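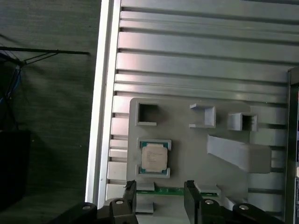
Lab Handout 5: Comparing Parallel Grippers on Desktop PC Parts
Instructor: Dinesh Rodrigues. Bench supervisor: Vasanthi Poojary.
October 2024

1. Purpose
Each group compares two finger sets, Stestonik flat and Garari stepped, on the same arm and with the same controller. The parts are a processor and a memory module. Report pick success, placement error and any contact with neighboring parts.

2. Fixture plate
The gray plate is 3D-printed and mounted on the slotted aluminum bench. The processor rests in a recess between corner guides, heat spreader up. The coordinate frame for all taught points is the plate corner nearest the processor recess. Teach this corner first and save it as FIX_A.

3. Wrist camera
The camera looks past both fingers, so the fingertips and the part between them appear in one view. Check that both fingertips are visible before recording a trial. Metal rails reflect strongly; set exposure manually and keep the same value for both finger sets. Lettering on the heat spreader is not a usable feature for alignment. Use the outline of the spreader against the green border.

4. Trials
Run 70 picks per finger set for the processor and 90 for the memory module. Approach speed is 200 mm/s down to the hover point, then the slow profile from the Mindance controller menu. Log a failed pick even if a retry succeeds.

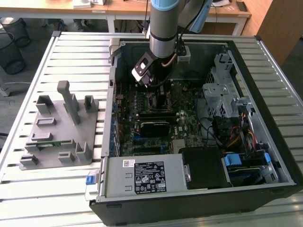 5. Working inside the case
The tower lies on its side, open side up, to the right of the plate. The processor socket sits near the middle of the board with black memory slots on both sides, and clearance at the fingertips is the main limit on bracket angle. The perforated drive cage stands above board level. Route the arm from the plate side and keep the wrist clear of the cage. Check the black cable that arcs over the board before every descent.

6. Report
Submit one table per finger set and the raw log. Plot placement error in x and y separately. State the bracket angle used. Groups sharing data with Ignacio Manzano's section must note which runs are shared.

Reading: Arumugam and Nambiar, course notes, chapter on compliant insertion.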